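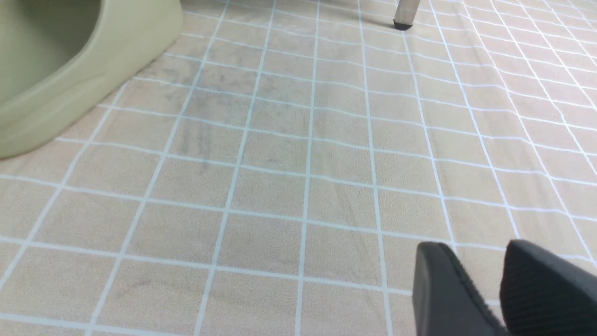
*Slide 1. Floor covering at the demonstration station, seen from the gripper.*

**Speaker notes: Open day, household robotics demonstration**
**Presenter:** Vega Zabala
**Date of session:** 8 August 2018

Leave slide 1 on the screen while guests take their seats. Begin when Ms. Evangelista signals from the door.

**Welcome**

Good morning, and welcome to Predwood. On behalf of the institute I thank you for coming, and I thank our partners at Meireles for their support of the open day program. My name is Vega Zabala, and I am responsible for the demonstration stations on this floor.

The presentation will last 39 minutes. It will be followed by a visit to the station, where Dr. Seul-gi Byun will lead the live session. Please hold longer questions until then.

**The floor (slide 1, continued)**

I would like to begin with the floor covering. Visitors usually look first at the arm, and we understand why. For the people who prepare the station, however, the surface receives a great deal of attention.

The covering has a printed grid of white lines on a beige ground. On the right side the lines bend a little, which suggests that the covering does not lie fully flat. There are also gray-blue smudges toward the middle. A home has floors of this kind. Our work must allow for marks, small wrinkles, and glare, and the station is kept in a condition that reflects this.

Please note the two black fingers at the lower right. One of them shows fine parallel ridges across its face. Guests may ask about grip at this point. Refer them to Dr. Byun.

[Pause. Ask whether the back rows can see the screen. Advance.]

**The task**

The task shown today is the handling of shoes at a rack. It was proposed by Emerson Siqueira during the planning meeting last December, and it was adopted for the open day in preference to two kitchen tasks. Shoes come in pairs, they vary in stiffness, and they are seldom left where they belong. Every guest in this room has carried out the task by hand. 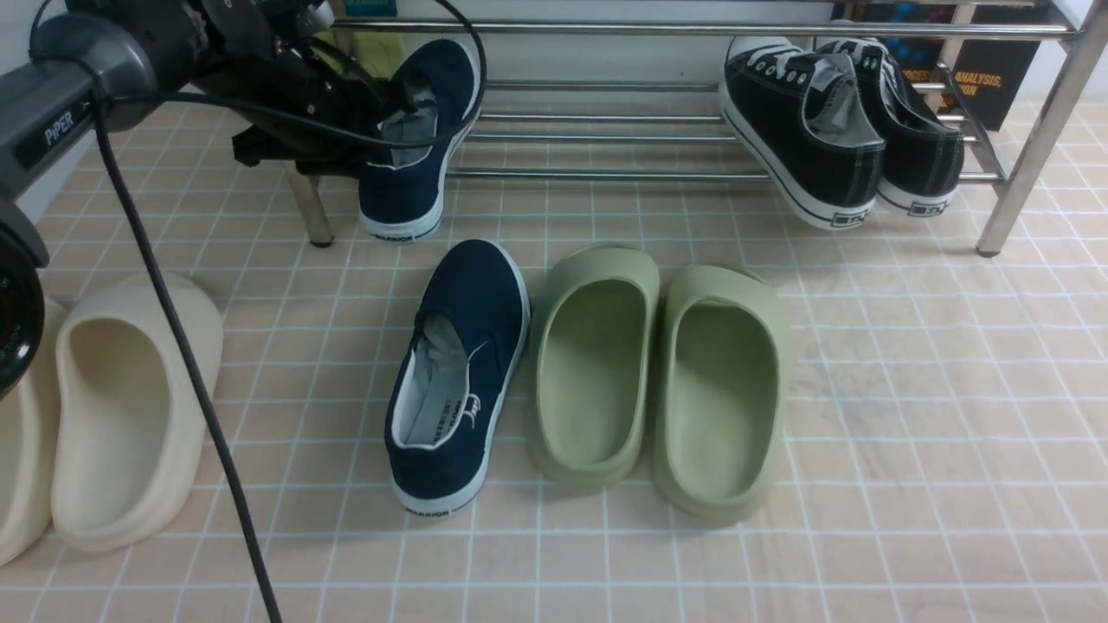
*Slide 2. The arm holding one navy canvas shoe, with the rack behind.*

The gripper has hold of the shoe near the heel, and the toe is off the floor. The other shoe of the pair is standing below it. I ask you to consider the choice of where to hold such an item. Canvas gives way under pressure, and the sole is much firmer than the upper. A hold that serves well for lifting may serve poorly for setting the shoe down in the right direction.

Note also the variety of footwear. The green and cream slides are thick molded foam with a wide strap, and they call for a different approach from the canvas shoes. On the rack there are black sneakers with laces. Laces remain a difficult matter, and we make no claims about them today.

The bars of the rack are round and polished. Mr. Siqueira's group, working under the project name Deltinel, studies how objects should be placed on supports of this type. Copies of their summary are on the side table. We printed 200, so please take one per household.

[If time is short, omit the next paragraph.]

The work plan for the current phase provides for 300 trials, divided evenly between 2 teams. Ermelinda Leitão keeps the trial record and will be glad to explain how entries are made. Results will be reported once the phase has closed. Please do not offer interim numbers, even if pressed.

**Moving to the station**

We will now proceed to the station. I ask that all guests observe the following:

- Remain behind the line marked by the station staff.
- Do not step on or over the cable.
- Do not hand objects to the arm or place them within its reach.
- Photography is permitted without flash.

Groups will be called by the color of the visitor badge, blue first. Guests who prefer to remain seated may speak with Edileuza Evangelista about visits to our partner site at Zustport.

[Leave slide 2 on the screen. Return the microphone to Ms. Evangelista.]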